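Chapter 14
Gears and the Final Drive

By now you have met the engine, and perhaps grown a little fond of it – I certainly have. But an engine on its own goes nowhere, and so in this chapter we follow its effort down to the rear wheel, one shaft at a time.
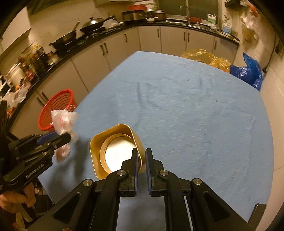 Why does a motorcycle need more than one gear?

An engine pulls well only over part of its speed range, and the gears keep it there while the road speed changes.

We begin with the chain and its two sprockets, and then work back to the gearbox.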